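Handheld grippers: buy two pairs or one?

Lorne_G
Pricing handhelds for October. Quote is $1,000 a pair, tags included. Job is desk phones. 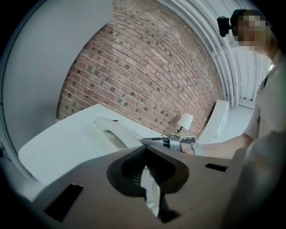
I'd budget for two pairs plus a spare set of fingers.

ishboul
One pair. Put the rest into storage drives. Keypad work needs both hands anyway.
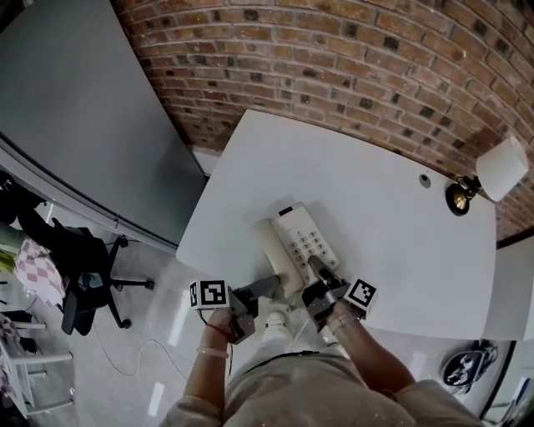 Re: one pair or two

Lorne_G
Disagree. One breakage and you're stopped. Filitz wants 40 days on parts.

tuva_m
Roughly $100 covers spare fingers. Price floor-level work too.
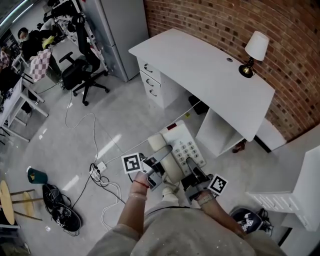

Knee pads are cheap, so add them to the order. I'm with Issa on one pair.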